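Section 4. Working a Shift at the Two-Arm Rack Station

4.1 Who this section is for

This section covers the Trorkum tube handling station as installed on the sample bench at Raldale. It is written for bench staff who used to rack and sort tubes by hand and who now share that work with the arms. Installation and calibration are covered in Sections 2 and 3 and must be signed off before anything below is attempted.

Before the station was installed, one person on each shift spent most of the morning moving tubes between racks. That job has been split. The arms do the pick and place work. The person assigned to the station, called the station lead in this manual, prepares the rack, starts the batch, deals with exceptions and signs the batch record. The station lead doesn't need to know how to program the arms. The station lead does need to know when to stop them.

Station leads are appointed by Nermina Stoyanova (bench operations). Training sign-off is done by Spyros Ionescu. A person who hasn't been signed off may load racks but may not press START.

4.2 Before you start a batch

1. Put the station in HOLD. The lamp on the control box turns steady amber. If it flashes, go to 4.6.

2. Check the table surface. Wipe up spills and let the surface dry. Leave nothing in the rack zone except the rack and the tubes for this batch.

3. Set the rack inside the taught zone. The rack may sit at an angle to the table edge. The arms find the holes with the wrist cameras, so squaring the rack by hand is unnecessary. The full length of the rack must still be within reach of both arms.

4. Check every cap by hand. A cap that turns freely is a loose cap. Tighten it or pull the tube from the batch.

CAUTION: The gripper holds a tube by friction between two textured pads. It has no means of sensing a loose cap. Cap checks remain a manual task and can't be skipped to save time.

5. Look at the finger pads on both arms. Light scuffing on the outer edges of the fingers is normal wear. Replace a pad if the crosshatch has gone smooth or if the pad has started to lift at a corner.

6. Follow each cable by eye from the gripper back along the arm. Cables should hang in an even loop with enough slack for the wrist to turn. A cable lying on the table is acceptable if it is outside the rack zone. 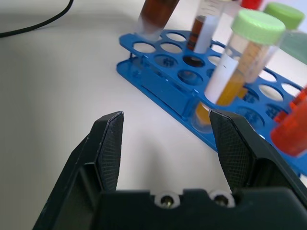
7. Enter the batch number at the panel. The panel shows the tube types it expects. Confirm them against the paper work order. If the two don't match, the work order is correct and the panel entry must be changed.

Note: Tubes of different diameters can share a rack, but the wider container has to be declared on the panel under MIXED SIZES. With this option off, the arms open to the standard width only and will report a missed grip.

4.3 Running a batch

1. Step back behind the floor line and press START. The lamp turns green.

2. Watch the first pick of the batch from start to finish. The first pick shows most set-up faults, including a shifted rack, a wrong size setting or a pad that slips.

3. After the first pick you may leave the line and do other work within sight of the lamp. You don't have to watch each tube.

4. Each arm works its own side of the table. Either arm may pause while the other is over the rack. A pause of up to 38 seconds is normal and does not need a response. A longer pause raises code 763 on the panel.

5. The arms can hold a tube clear of the table while the next position is worked out. Do not reach in to take the tube.

CAUTION: An arm that isn't moving is still powered while the lamp is green. Press HOLD and wait for steady amber before your hand crosses the table edge.

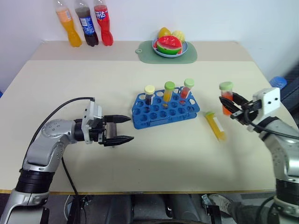
Figure 4-2. Both arms at the rack. The right gripper is holding a capped tube; the left gripper is open.

4.4 Tubes lying on the table

A tube on its side isn't always a fault. Some work orders supply tubes flat on the table, and the arms are set up to pick them from that position. Use the work order to tell the two cases apart.

If the work order lists flat tubes:

1. Lay each tube with its full length on the table and clear of the rack.

2. Leave a gap on both sides wide enough for the fingers to come down.

3. Do not prop a tube against the rack. The camera may read the tube and the rack as one object.

If the work order doesn't list flat tubes:

1. Press HOLD.

2. Pick up the tube with a gloved hand and check the cap and the body for cracks.

3. If it is sound, return it to the rack and press RESUME. If it isn't, place it in the reject tray and enter REMOVE on the panel with the tube label number.

4. Write the event in the batch record. A dropped tube is recorded even if nothing was lost.

Note: Under the old procedure a dropped tube was picked up and the work went on, usually with no record. Expect the number of recorded drops to go up in the first weeks. Bench operations reads these entries to decide when pads are changed, and they are not used in staff reviews.

4.5 Changes to shift duties

The table of duties posted at the bench replaces the one used before November. The main changes are these.

Racking and sorting. Done by the station. Staff take over by hand only when the station is in HOLD and the batch record is marked MANUAL.

Label reading. Shared. The cameras read the label if it faces a camera. Labels that can't be read are passed to the station lead, who types in the number. Turning the labels outward when loading cuts down on this work a good deal.

Rest breaks. The station lead may take a break in the middle of a batch if another signed-off person takes over. The change is entered on the panel under HANDOVER. Starting a batch and walking out of the room is not a handover.

Manual practice. Every Tuesday one batch is run by hand. This keeps the bench working if the station is down, and it gives newer staff a chance to learn tube handling - several had been trained only on the panel. Do not cancel the manual batch on a busy day. Move it to later in the same shift.

Cleaning. The person who ends the last batch wipes the table and the finger pads. Use a lint-free cloth dampened with water. Solvents harden the pad surface.

4.6 Panel codes

763 - Pause too long. One arm is waiting for the other to clear. Press HOLD, look for a snagged cable, then press RESUME. If the code returns in the same batch, stop and call Spyros Ionescu.

816 - Missed grip. The fingers closed and no tube was found. Check the size setting first and the pads second.

900 - Rack moved. The rack isn't where it was at the first pick. Press HOLD, then run FIND RACK from the panel. Do not push the rack back to where you think it was.

Flashing amber, no code - The station has lost contact with one wrist camera. The batch can't be resumed. Finish it by hand and mark the record MANUAL.

4.7 Ending a batch

1. Wait until both arms have stopped and the panel shows BATCH END.

2. Press HOLD and wait for steady amber.

3. Compare the tubes in the rack with the list on the panel. Tubes still on the table must be accounted for before you sign. 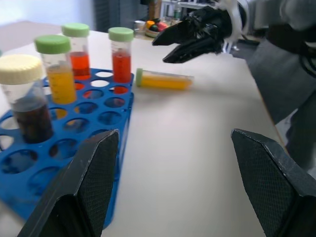 4. Remove the rack. Lift it straight up with both hands, keeping clear of the fingers, which stay at their last position in HOLD.

5. Sign the batch record. The signature covers the whole batch, including the tubes placed by the arms.

6. If no further batch is planned, select PARK. The arms fold back to their rest position. Stay behind the floor line until the lamp goes out.

Spare finger pads and wrist cables are ordered from Karagiannis through the stores form. Use the part numbers in Appendix B. Pads made for the older Amiva gripper fit the fingers but are thinner and must not be used.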